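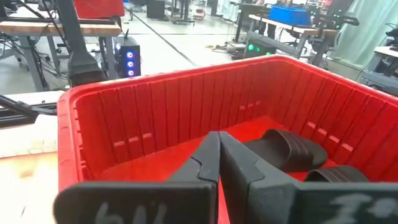
Black slides in the red bin, gripper in the foreground, at the bench at Derstead.

4 min read

I have worked in returns for long enough to have opinions about footwear. Boots are fine, trainers are fine if the laces are tied, and slides are a pain, as they come back without a box and never stay in their pairs. So when our returns room at Derstead started trying out robot arms in July, I asked if slides could go first. They said yes!

We handled 3,620 returned items that month and the arms did 1,744 of them, which is more than I'd have bet on. The rest went through our hands as usual. The software is called Tilahun and it learns from us – one of us guides the arms through a job again and again, and then it has a go by itself. It wants something like 200 goes at a new item before it's any use. I've done most of the slides myself and I'm weirdly proud of them. When it picks one up by the strap, the way I do, I still grin.

What has changed for us? Well, my back, for a start. The old job was lean into a bin, stand up, turn, drop, and do it all again until four o'clock. Now I get a good part of the shift at the bench, teaching or sorting out whatever the arms have given up on (thin sandals with floppy straps, mostly, and anything in a slippery bag). It's fiddlier work and you have to think about your own hands in a way I never had before. How do you pick up a shoe? Try explaining it to someone at tea.

Some of the team were worried about hours and I was too, a bit. So far 3 of us have moved on to teaching full time with a small pay rise, and the rota is the same length it was. The Prisach depot gets its arms next and I've offered to go over and help them settle in. I'd like to see it agreed in writing that the hours stay put, and I've said so at both meetings.

Next up is children's wellies. I've already got a plan for the ones with handles.

Contact | © Returns Room Diary | Back to top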